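Ticket 3885
Opened: 20 January 2024
Property: Flokau, ground floor flat
Raised by: Golshifteh Zarei
Category: Furnishings / floor
Status: open, waiting on parts

Problem as reported

Marble floor in the lounge goes streaky again within a day of mopping. Also pale patches on the sofa seats that won't brush out. New tenants due end of January so need both sorted. Have tried washing up liquid, then plain water, then the Daneshvar stone soap at the strength on the bottle. No change that I can tell.

Log

Entry 1. Floor first. White marble, polished. Bucket with no soap at all, clean microfibre head, wrung out hard. Did the strip by the wall and left it.
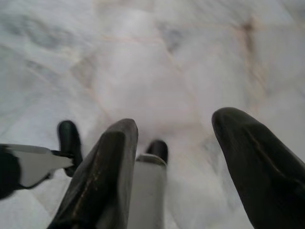 Strip by the wall better than the rest but not right. Think it's old soap build up, teh stone soap on top of the washing up liquid on top of whatever was there before. Rang Vamow (they did the last polish). Chap said no vinegar, no lemon, nothing acid, it'll etch. Use their neutral cleaner, 8 ml to 2000 ml of warm water, then rinse and dry by hand. Don't have any in. Ordered.

Entry 2. Sofa. Charcoal two-seater, suede-ish fabric, no care label that I can find. Left seat is worst, lighter in the middle. Right one same but fainter. Back cushions look ok. Hoovered with the soft brush, 2 passes, going with the nap then against. Some came up. Can't say if what's left is dust or wear. If it's wear then no cleaner will shift it and we're looking at new seat covers.

Plodomel do a dry foam for this sort of thing. Test bit at the back first, low down. NOT the steam cleaner, it left rings on the chair upstairs. 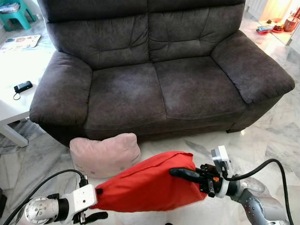
Before anyone does the full floor: sofa and white side table have to come right out, and the teal stool. Felt pads under the sofa feet please, last time it was dragged. Clear the side table first, there's a little black gadget with a cord on it and the kids picture sheet, don't chuck either. Books or whatever on the stool can go on a bed.

Also do the streaks in front of the sofa last, that's where everyone walks, and keep off till dry.

Entry 3. Asked the office if the seat covers can be bought on their own. No answer yet. Will chase.

Still to do
Vamow cleaner, waiting on delivery
Plodomel foam, patch test then left seat
Felt pads, look in the hall cupboard before buying
Price for seat covers
Throw over the sofa if covers don't turn up in time, grey one is in the wash

Pls don't close this ticket when the cleaner arrives, the sofa is on it as well. Last one got closed half done and I had to raise it agian.

G. Zarei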